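So ihr Lieben, kleiner Thread übers Wäschefalten, weil ich gestern gefragt wurde, warum ich dafür immer aufs Bett gehe und nicht an den Esstisch. Dauert ein bisschen, holt euch Kaffee ☕ (1/x)

Also erstens: Platz! Unser Esstisch ist winzig und meistens klebt irgendwo Marmelade. Das Bett ist die größte freie Fläche in der ganzen Wohnung, und mein Rücken freut sich auch, weil ich mich zwischendurch einfach danebensetzen kann.

Zweitens: Ich sehe auf dem Laken sofort, was noch gerade gezogen werden muss. Vor allem bei den einfarbigen Sachen. Auf der bunten Wachstuchdecke in der Küche erkenne ich gar nichts, da such ich die Ecken wie beim Wimmelbild.

Heute dran: das große rote Tuch. Hab ich im April bei Tillard aus der Restekiste gezogen und seitdem ist es alles Mögliche gewesen, Picknickdecke, Vorhang fürs Kinderzimmer, Superheldenumhang (mehrfach). 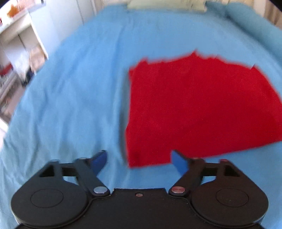 Rot auf Hellblau, oben noch ziemlich wellig 😅

Meine Reihenfolge, falls es jemand nachmachen will: erst grob hinlegen und noch gar nicht falten. Dann die Ecken suchen. Dann von der Mitte nach außen streichen, mit der flachen Hand, ruhig mit ein bisschen Druck. Ich hab jahrelang nur an den Ecken gezogen und mich gewundert, dass die Falten in der Mitte bleiben.

Und bitte das Laken drunter vorher auch einmal glatt ziehen!! Ich bin da selbst furchtbar nachlässig. Wenn unten eine dicke Falte liegt, streicht man oben drüber und drüber und es wird einfach nix.

Zum Thema Bügeln, kam auch als Frage: nein. Also fast nie. Das Bügeleisen steht hinter den Winterstiefeln und da steht es gut. Wenn ich die Sachen ordentlich ausschüttle, bevor sie auf die Leine kommen, reicht mir das völlig. Hemden sind was anderes, aber Hemden haben wir hier zum Glück kaum.

Waschen: Rot kommt bei mir immer allein in die Maschine, auch nach Monaten noch. Ich hatte mal einen Stapel weiße Handtücher, die waren danach rosa. Komplett. Die benutzen wir heute noch, inzwischen mag ich sie sogar ganz gern.
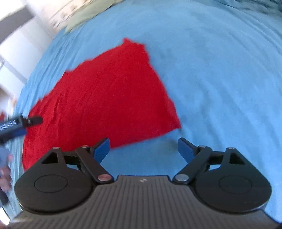

Beim Zusammenlegen selbst bin ich dann gar nicht so streng. Einmal längs, nochmal längs, dann quer, bis es in den Schrank passt. Wenn die Kanten nicht genau aufeinanderliegen, schlage ich die krumme Seite nach innen und fertig, im Regal schaut eh nur der Bruch raus.

Wobei "Regal" jetzt sehr vornehm klingt. Ich hab zwei von diesen Stoffboxen von Kundoder, eine für Tücher und Decken, eine für Bettwäsche, und in der zweiten landet leider auch alles, wofür ich gerade keine Lust habe. Spannbettlaken zum Beispiel. Wer die wirklich sauber gefaltet kriegt, bitte melden, ich knülle und drücke den Deckel zu.

Noch was, weil zwei Leute nach Lavendelsäckchen gefragt haben: hab ich probiert, riecht mir zu sehr nach Omas Nachtkästchen. Bei mir liegt ein Stück Seife zwischen den Decken, noch eingepackt, das hält ewig.

Morgen mach ich mit den Geschirrtüchern weiter, die stapeln sich auf dem Stuhl im Flur. Und schreibt mir gern eure Methode für Spannbettlaken drunter, ich meine das völlig ernst!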